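Visit report: Plasum hand-packing works

Report of the Conia Packaging Study Circle
Prepared by Colette Sabatier, Visits Secretary

Members of the Circle were received at the Plasum hand-packing works on 19 January 2018. The party numbered 19 and was accompanied throughout by Katalin Csizmadia, Works Manager, and Imre Szilágyi, who is responsible for incoming materials. The visit had first been planned for December and was moved at the request of the works, which was then completing a large seasonal order.

The Circle wishes to record its thanks to Ms Csizmadia and her colleagues for the time given to the party and for their readiness to answer questions, some of them rather detailed.

Arrival and introduction

The party assembled in the reception office at the front of the building, where outdoor coats were left and visitor passes issued. Ms Csizmadia gave a short talk on the history of the works. It began as a store for a local hardware wholesaler and took on packing work when the wholesaler closed. It now employs 61 people, the greater part of them on the packing floor, and handles small parts in trays, pouches and bags for a number of customers. No machinery is used for filling. The customers' orders vary too much in size, and the parts too much in shape, for a filling line to be worth its cost.

Members asked how new staff are trained. A new packer sits beside an experienced one for 2 weeks and is then given a place of his or her own. Mr Szilágyi added that the pace expected in the first month is set low, and that most errors found at final check come from parts laid the wrong way round in the tray and very few from parts missing altogether.

Incoming materials

The first area visited was the materials store. Trays and lids arrive nested in tall stacks, and the stacks are kept wrapped until they are wanted. Mr Szilágyi showed the party a batch of lids that had been set aside on account of a slight bow along the long edge. The bow could hardly be seen when a lid was held up, but it was plain enough once the lid was laid on a level surface. The batch was to go back to the supplier.

Used cartons are also kept here. They are opened out, flattened and stored in piles according to size. A proportion goes for recycling each month, and the best pieces are held back for use on the floor. The Circle's members from the printing trade spent some minutes among these piles and had to be asked to rejoin the party.

The packing floor

The party then moved to the packing floor in two groups, the first led by Ms Csizmadia and the second by Fanni Gál, who supervises the tray work. Members were asked to keep behind the packers and to hold their questions until each tray had been finished. Discussion at this point was mostly on trays and their inserts, and on the surfaces on which the work is done.

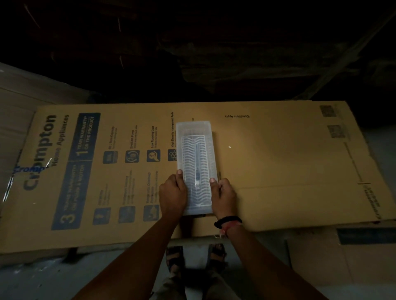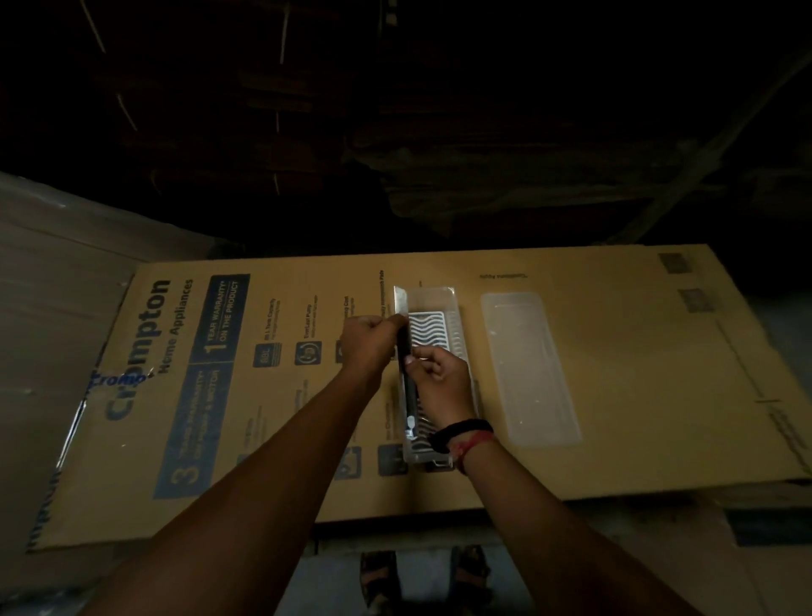
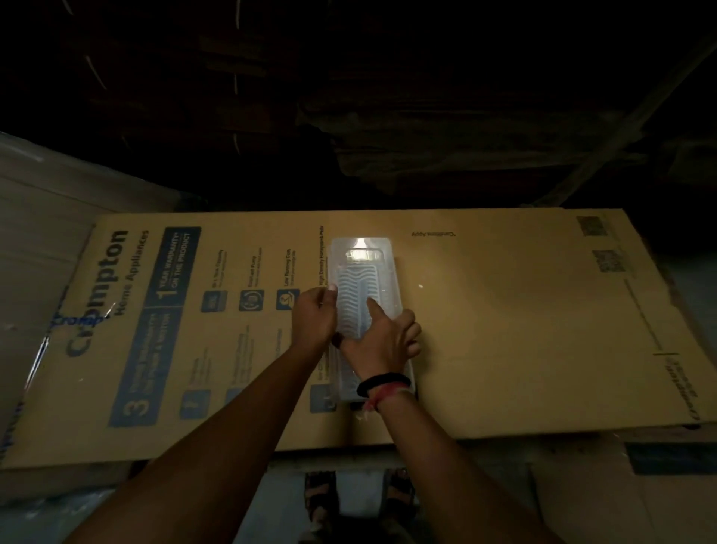

Work surfaces were a subject on which the Circle had hoped to learn something, several members having had difficulty with scratched trays in their own premises. The works has tried rubber matting, felt and painted board. Rubber was found to drag on the plastic, and felt shed fibres that were then found inside the closed packs. Opened-out cardboard has been preferred for some years. The Crompton Home Appliances carton under the clear tray is a good instance of the type, being large enough to take the tray with a separate lid lying flat to the right of it. Ms Gál told the party that a carton is turned over or replaced when its face becomes soft, and that the packers choose their own piece from the store. Print on the upper face is not considered a drawback, and one packer remarked to Mali Humphreys that she liked to have a line of lettering to square her tray against.

The insert used in the tray work was also discussed at some length. It is white, with a repeating wavy pattern, and it sits inside the clear outer tray. Members were interested in whether such a pattern was chosen for appearance or for holding the contents steady. Ms Gál's view was that it does a little of each. A long, narrow part laid on a plain flat base will roll when the tray is moved, and a shaped base reduces this. She would have preferred a deeper pattern, but the customer had approved the present one and there was no wish to reopen the matter during the order.

Mr Szilágyi drew attention to the handling of clear plastic in general. Finger marks are the most frequent cause of complaint at final check. Packers are taught to take hold of trays by the edges and to wash their hands at each break. Gloves were tried, but the packers found them clumsy with small parts and the trial was ended by agreement.

Final check and dispatch

Finished packs pass to the checking tables, where they are examined under a strong lamp and placed in outer boxes. The standard outer box for the tray work holds 37 packs, an awkward number which prompted some comment. Ms Csizmadia explained that the box had been designed for an earlier and slightly larger tray, and that the spare room at one end is taken up by a single pack standing upright. A revised box is under consideration.

The dispatch bay was seen only briefly, a lorry being loaded at the time. Members noted the clear marking of the gangways and the tidy state of the floor.

Discussion

Tea was served in the canteen. Mrs Humphreys asked whether the works would be willing to lend a set of sample trays for the Circle's spring meeting, and Ms Csizmadia kindly agreed, subject to the customer's consent. A question on the cost of returning faulty lids was answered in confidence and is not reported.

One member raised the matter of dust from cardboard surfaces. Mr Szilágyi accepted that cut edges give off a certain amount and said that the cartons are brushed down before they go to the floor. He offered to send the Circle a copy of the brushing and replacement sheet used by the supervisors.

Matters arising

Mrs Humphreys will write to the works regarding the loan of sample trays.

The brushing and replacement sheet will be circulated to members on receipt.

Members who have not yet returned their visitor passes are asked to send them to the Visits Secretary, who will forward them to Plasum together.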